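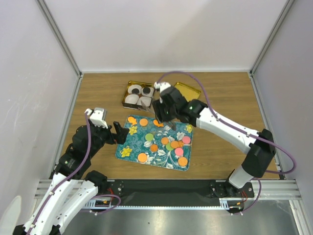 Local Government / Housing / Waiting lists and allocation

The Edham Housing Register

The Edham Housing Register is the list that the town of Edham keeps of people who want to rent a home owned by the town. Most folks who live there just call it "the list," and I'll mostly do the same. I spent a good part of my adult life on it, first as an applicant and later as somebody who helped neighbors fill in the forms, so I know it from the counter side a lot better than from the office side. I've tried to keep this entry to how the list works, with some history where I could find it and a few opinions where I couldn't help myself.

The register covers town-owned homes in Edham proper and in Sketville, the newer part on the far bank of the river. It doesn't cover Stirkell. Stirkell has its own housing office, its own forms and its own rules, and people mix the two up all the time (the Edham front desk used to keep a stack of Stirkell leaflets for that very purpose). If you want to be considered in both towns you have to apply twice.

Background

Edham started building homes to rent when the mill was still hiring. There wasn't a list in those days, or not one that anybody wrote down in a form you could look at. You went to the town hall, you asked, and if the clerk knew of a vacancy and thought you were a decent sort, you might get a key. My grandmother got her place that way and never saw a thing wrong with it. Plenty of people who didn't get a key felt differently!

The first proper register was a card file. Each household had a card, cards were kept in order of the date you applied, and when a home came up the office worked from the front of the drawer. It was simple and everybody understood it. The trouble was that it took no notice of how badly anyone needed to move, so a couple with a spare room who had signed up early would come out ahead of a family sharing one bedroom. There were exceptions for emergencies, but they were made case by case, and the reasons weren't published.

Complaints about those exceptions are what finally led to bands. The town council argued over the change for a long while — I sat through two of the meetings and they were not short — and in the end the old date-order system was dropped and the cards were typed into a computer.

How the bands work

Every household on the register is put in a band, and there are 5 of them, lettered A through E. Within a band, whoever has been there longest comes first. That last part is what's left of the old card file, and I think it's the main thing that got the new system past the older councillors.

Band A is for people who can't stay where they are. It takes in homes that have been declared unfit, people leaving the hospital who can't get back in through their own front door, and households who have to leave for their safety. Band B is for serious overcrowding and for medical needs that a move would clearly help. Band C covers the middle: one bedroom short, a notice from a private landlord, that kind of thing. Band D is for existing tenants who'd like something smaller or closer to work. Band E is everybody else who qualifies.

One oddity is that tenants who are giving up a large home get bumped from Band D to Band B, because the town wants those large homes back. This causes a lot of grumbling from people who only see a neighbor move twice as fast as they did. I grumbled myself until somebody explained it to me.

Your band can change. If you have another baby, or your landlord sells, you're supposed to tell the office, and you'll be looked at again. What catches people out is that your waiting time in the new band starts on the day you tell them and not on the day the thing happened. I have seen a family lose most of a year like that. Tell them right away, even if you don't have the paperwork yet.

Who can join

You need a local connection. In Edham that means you've lived in the town for at least three years without a break, or you have a permanent job there, or a parent, child or sibling who lives there and has done so for a good while. Time spent away in the armed forces doesn't break your residence, and neither does time in a hospital.

Living in Stirkell doesn't count as living in Edham, even on the streets where the boundary runs down the middle of the road. There are houses on Pound Lane that face each other and belong to different lists.

Owning a home generally keeps you off the register, though there are exceptions for older owners who need a ground-floor place and for people going through a divorce. Owing back rent to the town doesn't keep you off, but you won't be offered anything until you've stuck to a payment plan for a while. How long "a while" is has never been spelled out in anything I've read.

Bidding

Since the switch to bands, vacant homes have been advertised, and you put your name down for the ones you want. The office calls it bidding. No money is involved, and I do wish they'd picked another word, as I've met more than one person who stayed away from the whole thing thinking they'd have to offer extra rent.

Each advertising round lists the homes with the street, the number of bedrooms, the rent, the floor and whether there's an elevator. You can bid on up to 3 homes in one round. When the round closes the names are sorted by band and then by time, and the household at the top gets a viewing. If they say no, it goes to the next name.

You can bid online, by phone, or by handing a paper slip in at the desk. The website was built by an outside firm, Pacheco, and replaced a homemade page that used to fall over whenever a new round opened. The Pacheco site is better. It tells you where you stood in the line once a round has closed, which the old one never did, and I'd say that did more to calm people down than any of the leaflets. It still logs you out if you stop to think, though.

Turning down an offer used to cost you nothing. These days, if you turn down a home you bid on yourself and can't give a reason the office accepts, you're moved down a band. Damp that you noticed at the viewing is a reason. Not caring for the street is not.

Reviews and renewals

You can ask for a review of your band, or of a decision to leave you off the register altogether. The request has to reach the office within 30 days of the date on your letter. Mind that it's the date on the letter, which may be several days before it lands on your mat. The review is done by an officer who didn't make the first decision, and you can bring somebody along to the interview. I've gone along to a fair few of these and found the officers perfectly pleasant, even when the answer was no.

Send copies of your evidence and keep the originals. A short letter from a doctor saying what you can't do (climb stairs, get into a bathtub) goes further than a long one full of medical terms.

Every household also has to renew once a year. The renewal notices go out in December, mixed in with all the Christmas cards, and every winter a batch of people get dropped for not answering. You can be put back with your old date if you get in touch soon enough, so if you've heard nothing by the new year, call.

Sketville

Sketville gets its own short section as it's the part people ask about most. The homes over there are newer, they have better insulation, and a new street usually comes with a local lettings plan. Under such a plan some of the homes are held for existing Edham tenants in the first round and the rest are open to all bands. The last plan I read applied to a row of 8 houses and ran longer than the tenancy agreement.

The catch with Sketville is the bus. It stops early in the evening, and anyone on late shifts should check the timetable before they bid.

Related terms

Mutual exchange: a swap between two tenants, outside the register altogether. Both landlords have to agree, and an Edham tenant can swap with a Stirkell one.

Direct offer: a home given without advertising, nearly always to somebody in Band A.

Local connection: see "Who can join."

Sheltered list: a separate list for older tenants' apartments with an on-site warden. You can be on both.

Entry last revised 11 Feb 2018. The rent-plan rules were under review when I wrote this, so check that paragraph with the Edham office before you rely on it.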